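Hundari Morsy – planificador para dos brazos

Morsy calcula trayectorias coordinadas para dos brazos y evita que las pinzas se estorben al pasarse un objeto. Eso dice Prullberg, el fabricante. En piezas rígidas le creemos; con un manojo de llaves, que cuelga y gira, pedimos pruebas antes de comprar. 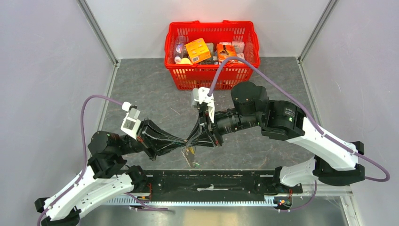
La licencia cubre 8 puestos. El replanificador admite 200 puntos de paso, cifra de catálogo que no hemos verificado. Los cables no entran en el modelo de colisión – mala noticia si los suyos van sueltos.

Consultas: Ignacio Villalba.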